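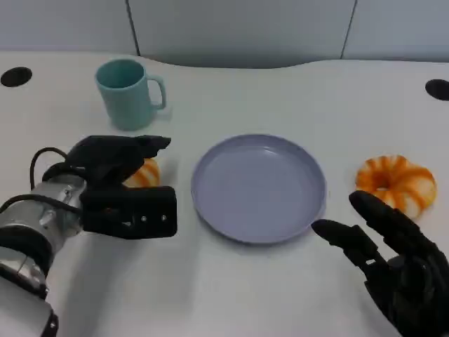

Zemedon is a method for teaching a two-armed robot to carry out tabletop chores when its two arms end in different kinds of hand. It was developed at the Ovthorpe robotics lab by Delia Ledesma and Josefina Ojeda, and first described in a report dated 1 Oct 2024. The name covers both the training recipe and the set of recorded demonstrations behind it.

Background

Most two-armed robots used in learning research carry a matching pair of hands. That keeps the software simple, as anything learned on the left can be mirrored on the right. A parallel gripper is sturdy and easy to control, while a hand with jointed fingers can hold an object in many more ways and is much harder to train. Ledesma wanted both on one body. Her earlier project, Jakow, tried to do this by training each arm separately and joining the results at the end. The arms worked well alone but got in each other's way over shared objects, and Jakow was set aside in July.

Method

Zemedon trains one controller for both arms from the start. A person guides the robot through a task while the head camera and the joint positions are recorded. The controller then learns to predict the next short stretch of movement for both sides at once.

The clever part is what the authors call the shared intent layer. Before any joint commands are worked out, the controller settles on a rough plan in terms of objects — which one is to be moved, where it should end up, and which side should do it. Only after that does the plan split into gripper commands and finger commands. A pinch by the gripper and a grasp by the fingers can therefore count as the same step, and practice on one side helps the other. It is a lovely idea, and surprisingly small in code.

Tasks

The main test is known as plate service. Toy donuts are laid out on either side of a lavender plate, one within reach of each hand, and the robot must bring both to the plate. A teal mug stands on the table as a distractor and must be left alone. The donuts suit the work nicely. They have a hole and a ridged top, so there are several sensible ways to pick one up, and the best choice for the gripper is seldom the best choice for the fingers.

A second test, the Urrutia handover, asks one arm to pass an object to the other in mid-air.

Results

The controller was trained on 715 demonstrations. In 197 trials of plate service it finished the task more often than the Jakow controller, with the biggest gains on the finger side, where Jakow had tended to nudge a donut away before closing on it. Collisions between the arms became rare. The handover improved too, though less sharply.

Removing the shared intent layer wiped out most of the gain, even with the same demonstrations. Ojeda considers this the most exciting finding of the work, as it points to the plan and not the amount of data.

Limitations

All testing was done on a plain white table under soft, even light. Heavy or slippery objects were left out. The controller has no sense of touch, and when the fingers hide an object from the head camera it has to rely on its last clear view. Training must also be repeated if either hand is replaced — a point the authors hope to address next.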